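4.3 Descaling the Tranura Water Filter Jug and Kettle Base

Descale the unit every 30 days, or sooner if the heating time increases. In hard water areas, a shorter interval is advised.

CAUTION: Disconnect the base from the power outlet before beginning. Do not immerse the base in water.

1. Remove the filter cartridge and set it aside. Descaling solution must not come into contact with the cartridge.
2. Place the kettle on a level, heat-resistant surface away from the edge.
3. Pour in 500 ml of cold water, followed by 200 ml of white vinegar.
4. Reconnect the base and bring the solution to a boil. Switch off the unit and leave it to stand for 20 minutes.

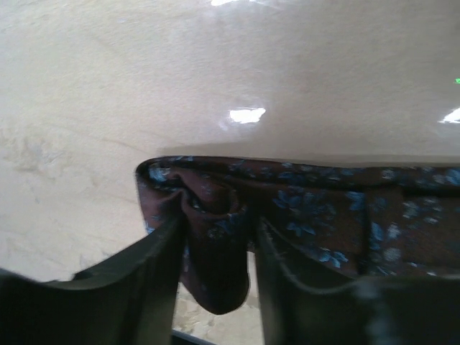 Souad Abou Zeid wrote to the service desk that one treatment had left a chalky ring at the water line, and asked whether a stronger mixture could be used. A stronger mixture is not recommended. Repeat steps 3 and 4 with a fresh solution of the same strength – the ring should then come away with a soft cloth.

5. Empty the kettle and rinse it thoroughly with cold water.
6. Fill to the maximum line, boil once, and discard the water.
7. Refit the cartridge, turning it clockwise until it clicks.

NOTE: Commercial descalers may be used if they are marked as suitable for stainless steel. Follow the dosage on the packet.

Do not use steel wool or scouring powder on the interior. Damage caused by abrasive cleaners is not covered by the warranty (see Section 7).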